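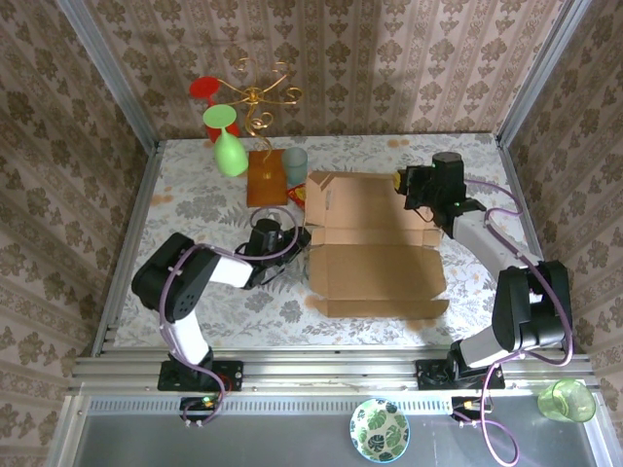
Kirilness 376, brown damask and floral on beige, shown on three walls.

Kirilness 376 Wallcovering

Maker: Simard
Sold by: Trakska Wallcoverings
Sold as: single roll
Type: paste-the-wall, nonwoven base

Kirilness 376 is a printed wallcovering for dry interior rooms. The pattern is a traditional damask with floral parts, printed in brown on a beige ground. It is supplied in one colorway. The finish is matte, and the surface is smooth with no raised print.

Specifications

Roll width: 25 inches, trimmed
Roll length: 33 feet
Area per roll: some 70 square feet before waste
Pattern match: straight
Vertical repeat: 21 inches
Base: nonwoven, cellulose and polyester blend
Coating: clear acrylic
Cleaning: spongeable
Lightfastness: good
Removal: dry strippable
Adhesive: ready-mixed, for nonwoven papers

Estimating

Do not divide wall area by roll area. The repeat produces waste, and the amount depends on the ceiling height. Work in strips instead.

Add four inches to the wall height for trimming at the top and bottom, then round up to the next full multiple of the repeat. A wall eight feet high needs 100 inches with trim, which rounds up to 105. One roll gives three strips of that length. Divide the total width of the walls by 25 inches to get the number of strips, round up, and divide by three.

Count standard doors and windows as solid wall. The pieces above and below an opening have to keep the pattern line, and they usually come from full strips. Large openings – patio doors, for example – can be taken off the total.

Order all rolls at one time. The batch number is printed on the label at the end of each roll. Rolls from different batches can vary slightly in ground color, and on a beige ground the change is easy to see at a seam. If a second batch cannot be avoided, use it on a separate wall and change over at an inside corner.

Wall preparation

Walls must be clean, dry, sound and even in color. Fill dents and screw holes, sand flush and remove the dust. Seal new drywall with a wallcovering primer before hanging. Bare joint compound takes water out of the adhesive and will leave dry edges. Old gloss paint should be sanded to a dull surface and primed.

The base is not fully opaque. Strong colors, stains and patched areas can show through the lighter parts of the print. A pigmented primer in white or off-white is suitable.

New plaster should be allowed to cure fully. Do not hang over old wallpaper.

Hanging

Open every roll and compare the ground color before cutting. Mark a plumb line for the first strip. Do not use a door frame or the corner of the room as a guide.

Roll the adhesive onto the wall slightly wider than one strip. Hang the dry strip to the line, leaving two inches over at the ceiling, and smooth from the center outward with a plastic smoother or a soft brush. Butt the seams. Do not overlap them and do not stretch the strip to close a gap; nonwoven paper holds its size, and a gap means that the strip is out of plumb.

Press seams lightly with a soft roller. A hard roller will polish the matte finish and leave a line. Wipe adhesive off the face right away with a damp sponge and clean water.

Hang three strips, then stop and check them in daylight and from the side. Claims for visible print faults are not accepted after more than three strips have been hung.

At inside corners, cut the strip so that it wraps half an inch onto the next wall. Plumb the next strip again and overlap it into the corner. The straight match will run slightly out at this point if the corner is not square. With a damask this is less noticeable than a sloping motif, so keep to plumb. Plan the last corner of the room for the least visible location, usually behind the door.

Keep the room at normal living temperature and leave the heating steady for 72 hours after hanging. Forced drying can open the seams.

Use and care

Suitable for living rooms, bedrooms, hallways, studies and dining rooms. Not suitable for shower rooms, kitchen backsplashes or unheated spaces. Not rated for commercial corridors.

Dust with a soft brush. Marks can be sponged with water and a small amount of mild soap. Do not use solvent, bleach, scouring pads or melamine sponges. Keep a length of leftover paper for repairs, stored rolled and out of sunlight.

Removal

Lift a lower corner of the strip and pull upward at a low angle. The full strip should come away dry. Wash remaining adhesive off the wall with warm water before painting.

Ordering and samples

Letter-size samples are cut from current stock but do not show the full repeat. A sample is a guide to color and finish only and cannot be used to match a batch. A full-repeat cutting can be ordered at a charge.

Rolls ship from the Ornumholm warehouse in a single carton per order where quantity allows. Check the carton on delivery and note any crushed ends on the driver's receipt. Full, unopened rolls can be returned with the label in place. Cut rolls cannot be returned. The warehouse closes for stock count in December – orders placed in that period ship when it reopens.

Send batch requests with the product number and the batch number from the label. Requests for an older batch are checked against remaining stock and may take longer than a standard order.

Technical questions: Asmaa Abdel Hamid, product support, Trakska Wallcoverings

Related items

Simard lining paper, heavy grade
Simard ready-mixed adhesive for nonwoven papers
Trakska pigmented wall primer, off-white
Soft seam roller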